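Hand-held grippers: Grorau pads vs Kurville pads on soft packaging

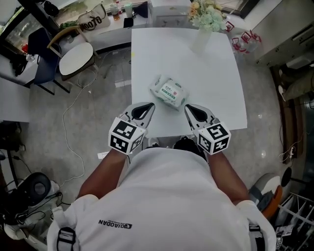
padswapper
So I finally got both sets of pads on the bench this week and I'm kind of giddy. I wanted to know which one copes better with floppy plastic packets, the stuff that makes every gripper look bad. Wet wipes, mostly. Same pair of hand-helds, cube markers on top, same operator, and I swapped only the pads between runs. The Grorau set is the harder one with the fine ribs. The Kurville set is softer and smooth, and it bulges a little when you squeeze.

200 picks per set. Grorau dropped the packet 14 times, Kurville 11. I know that's close! But the way they dropped it was so different. The Grorau pads lose it right away, as you lift. The Kurville pads hold on and then let it creep, and you don't notice until the packet swings.

tinyflange
Three drops apart out of 200 each is noise. I'd call that a tie and buy the cheaper one.

padswapper
Fair, I'm not claiming a winner on the count. It's the creeping I care about. If I'm recording demos I'd much rather have a drop at the lift, it's easy to find and throw out. A slow slide ends up in the data looking like a good pick.

morning_servo
Oh I love this, please keep going. Were you using one hand or two? With wipes I always end up pinching the end seal with the left and steadying with the right, and I've never been sure if I'm testing the pads or my own wrists.

padswapper
Two hands, one gripper each. First contact on the long sides, then lift together. I tried the seal pinch on Friday for fun and it's way more reliable with either pad, but our arm setup can't reach that angle so it felt like cheating.

oldbelt
Disagree with the whole method a bit. A person holding the gripper corrects for slip without thinking. You feel it go and you squeeze. The arm won't. I'd run the same comparison with the Farkas controller at a fixed grip force before saying anything about creep.

tinyflange
+1 to oldbelt. Also how full was the packet? A full one is a brick and a half-empty one is a jellyfish.

padswapper
Started full and I took wipes out every so often, same schedule for both sets. You're right that it matters, most of the drops came late in the run.

And yes to the fixed force idea. I do have a Farkas board here, I just haven't wired it to these jaws. My guess is the soft pads get worse and the ribbed ones stay the same.

morning_servo
I'd bet the other way! Soft pads need less force to get the same contact area. Loser has to write the calibration notes.

oldbelt
One more thing, check your marker mounts. On mine the cube worked loose by run 237 and I lost a whole afternoon of tracking before I saw it. Threadlocker fixed it.

padswapper
Just went and wiggled both. Left one has a tiny bit of play, ugh. Thank you. Off to find the threadlocker, and I'll post the Kurura logs once I've split them by how full the packet was.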